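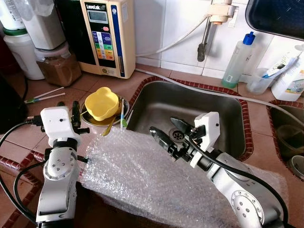

Can a robot do the dishes yet? Sort of, says our Sonville kitchen

I've been asking the Sirnex people the same thing since March — when can one of these do my sink for me? So they let me sit in for a morning while the arms worked at a real tiled counter, toothbrush cup and all.

Aroha Whitcombe, who runs the trials, gave me the numbers without any sugar on them. Out of 131 tries at moving a bowl this spring, 44 went the way she wanted. Spoons are worse, and thin plastic sticks are the ones she grumbles about most.
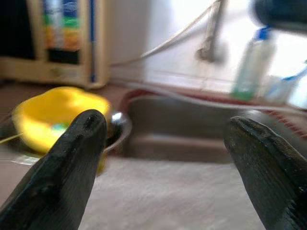 Sirnex Home Chores Team

Up close you see why a scalloped yellow bowl beside a shiny steel one is a headache. Steel throws glare, Dong-hyun Gil told me, and the wavy rim gives the fingers a different edge every time. I wash up in roughly 22 minutes, so my job's safe for now! They're trying cups next, and I've already asked to come back.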